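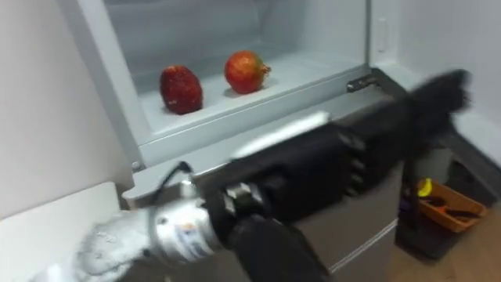
Pomegranates in the Fridge: Where Should They Go, and Does It Matter?

Food Storage at Home, final project report
September 2025

Why I picked this

My project started with a bag of pomegranates and an argument. My roommate keeps hers in a bowl on the counter because they look pretty there. I grew up in a house where every piece of fruit went into the fridge the minute it came through the door, bananas included (yes, I know). We both thought the other one was ruining perfectly good fruit, and when our instructor, Morag Pollock, asked us to pick a storage question we could answer in a normal kitchen with normal equipment, I already had mine.

I narrowed it down to this: if you buy whole pomegranates and want them to last, is it better to leave them out, put them on an open fridge shelf, or put them in a bin with other produce? And inside the bin, does it matter if they touch?

What I used

I wanted everything to be stuff a student would have. The fruit came from Kaewsai, the little grocery a few blocks from campus, and I bought it all in one trip so it would be from the same delivery. I asked for fruit of one size and got what I'd call a generous interpretation of that. Some were kind of oval and dark, some were rounder and more orange. I mixed the shapes and colors across the groups so no spot got all the big ones.

For weighing I used a kitchen scale, a Plekach, which reads in whole grams. The lightest fruit I bought was 200 grams and the heaviest was 223, so they were closer than they looked on the counter! I wrote a letter on a bit of masking tape for each fruit and stuck it on a plate under the fruit when I weighed it, then put the tape in my notebook afterward. I didn't want tape on the skin because I was worried it would trap moisture.

The fridge is an old Pratov that came with the apartment. I cleaned it out before I started, and that took most of a Saturday. I found three open jars of the same mustard. I washed the shelves with warm water and baking soda and dried them with a dish towel before any fruit went in.

How I set it up

Group one went in the bowl on the counter, away from the stove. Group two went on the middle shelf with nothing over them. Group three went in a bin with space left around each fruit. Group four went in another bin, piled together with apples and a couple of lemons, the way my family does it.

The whole thing ran for 30 days. I weighed everything every few days in the evening, always after dinner so the fridge had been opened and closed about the same amount. I also pressed each fruit with my thumb near the crown and wrote down firm, slightly soft or soft. That part is obviously not very scientific, but it's how people really check fruit, and I wanted to know if my thumb agreed with the scale.

I had a backup plan in case the power went out, because it does that in our building, but it never came up.

What happened

The counter fruit lost weight fastest. I expected that. What I didn't expect was how leathery the skin got. By day 17 two of them had gone sort of angular, like the skin was pulling in between the seeds, and the color had gone duller. They looked awful. My roommate was very quiet about it.

When I cut one of those open, though, the inside was fine! The seeds were plump and tasted sweet, maybe a bit sweeter than the fridge ones. So if you go by the outside you'd throw out good fruit, and I'm pretty sure I've done that.

The middle shelf fruit lasted better but still dried out some, and the side facing the back dried more. There's a vent back there and I think the air from it was blowing right on them. I started turning them halfway through and then realized I'd changed my own experiment, so I stopped. That's in my notebook with a big frowny face next to it.

The bin with space was the winner. Those lost the least weight, stayed firm by the thumb test and kept their color. They were also the easiest to deal with because I could see every one without moving anything. When fruit is spread out on a plain white surface, any spot or soft patch shows up right away.

The crowded bin was weird. Weight loss was almost as low as in the spaced bin, so as far as drying goes, being in the pile was fine. But one pomegranate at the bottom got a soft brown patch where it had been sitting against a lemon, and the lemon had a fuzzy spot on the same side. I don't know which one started it. I only saw it because it was weighing day. If I'd just been reaching in and grabbing apples from the top, it could have sat there until the smell gave it away.

Problems with my project

I didn't have many fruits in each group, and with one bad fruit in the pile I can't say crowding causes rot. It could have had a bruise when I bought it. I checked all of them at the start but a pomegranate hides a bruise really well.

The scale only reads whole grams, so on the early days a lot of the fridge fruit looks like it lost nothing at all. I also forgot one weigh-in completely (midterm) and left that row blank.

And my roommate ate one. It was from the counter group and she says she thought the project was over. I've left that fruit out of the averages.

A side note on the seeds

Cutting open that much fruit means you get good at it. I followed the method from a Lusela cookbook my aunt gave me in May: slice off the crown end, score down along the ridges, and pull it apart into wedges over a bowl of water. The seeds sink and the white bits float. Way less mess than cutting it in half and smacking it with a spoon, which is what I used to do, and which is why there are still pink dots on our kitchen ceiling.

Seeds in a lidded container in the fridge were good for a few days and then got slimy on me. I froze the rest flat on a baking sheet and then bagged them, and they've been great in oatmeal.

What I'd do next time

I'd buy more fruit and run fewer groups. I'd also leave the lemons out, and do one crowded bin that's only pomegranates so I'd know whether it's the touching or the company they keep. I'd like to try a loose paper bag in the bin too, because a girl in my section swears by it for pears.

For now we've cleared a bin in the Pratov just for pomegranates, with a gap between them. The bowl on the counter has onions in it.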